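Perguntas frequentes: recolha de exemplos com o robô
Projeto Primard, sala de ensaios de Pilham 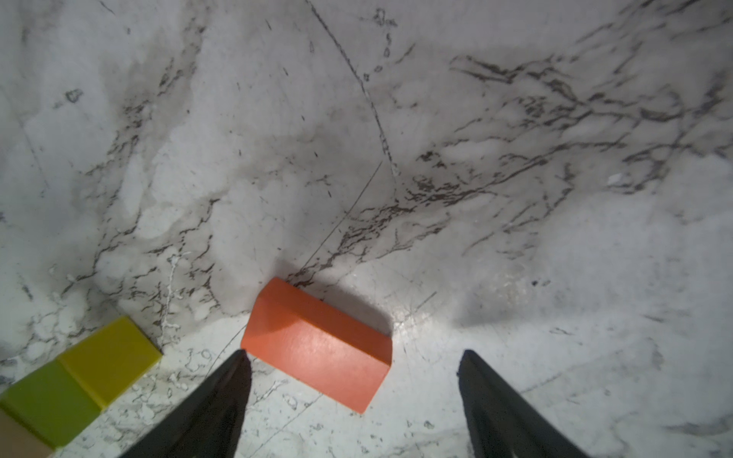 O Primard aprende a pegar em objetos a partir de exemplos feitos por pessoas. Cada exemplo é uma tentativa completa, desde a posição de partida até ao momento em que a peça é largada. Nesta fase trabalhamos com blocos de madeira pintados sobre uma superfície de mármore. O bloco da tentativa fica separado dos outros e pode estar em diagonal, como o laranja entre os dois dedos pretos da pinça, enquanto o amarelo e o verde-amarelado esperam encostados na fila à esquerda. As respostas seguintes são para quem vai operar o robô pela primeira vez.

Preciso de saber programar?
Não. O operador usa só o comando manual e dois botões, um para gravar e outro para parar. O programa Naidoo guarda o ficheiro automaticamente quando se carrega em parar.

Quantos exemplos faz cada operador?
Pedimos 200 exemplos válidos por operador. O conjunto anterior ficou com mais de 270, mas incluía repetições que tivemos de retirar.

Quantos exemplos se fazem de seguida?
Seis. Depois faz-se uma pausa e muda-se a posição do bloco. Quem estiver cansado pode parar antes, e o Naidoo aceita a série incompleta.

Onde devo colocar o bloco?
Em qualquer ponto da zona que a câmara da pinça alcança na posição de partida. Por favor, não escolha sempre o centro. Queremos blocos direitos, inclinados, perto e longe da fila. Se todos os exemplos começam iguais, o modelo aprende apenas esse caso.

O fundo com veios escuros não confunde o sistema?
Pode confundir, sim. Foi uma escolha nossa. Em Handale a primeira recolha foi feita sobre uma mesa branca lisa, e o modelo falhou muito quando mudámos de mesa. Pedimos que não cubra o mármore com papel nem com pano.

Falhei a pega. Apago o exemplo?
Não apague. Se conseguiu corrigir e terminar, marque "com correção". Se o bloco caiu fora da zona, marque "falhado". Os exemplos com correção são usados no treino; os falhados ficam numa pasta separada e servem para a avaliação.

Posso tocar nos outros blocos da fila?
Com a mão, entre as séries, pode. Durante a gravação não. Se a pinça empurrar a fila por acidente, termine o exemplo normalmente e escreva uma nota curta.

A que velocidade devo mover o braço?
A uma velocidade constante e confortável. Movimentos muito lentos produzem muitas imagens quase iguais, e movimentos bruscos deixam as imagens desfocadas. Antes de fechar os dedos, faça uma paragem breve sobre o bloco.

A luz da sala tem importância?
Tem. Sombras e reflexos são bem-vindos se mudam de uma série para outra. O que não queremos é alguém a passar diante do candeeiro no meio de uma gravação.

O que acontece depois aos meus exemplos?
São revistos em Handale, imagem por imagem nos primeiros dias e depois por amostra. O operador recebe uma lista com os exemplos recusados e o motivo. Pode repeti-los na sessão seguinte, se quiser.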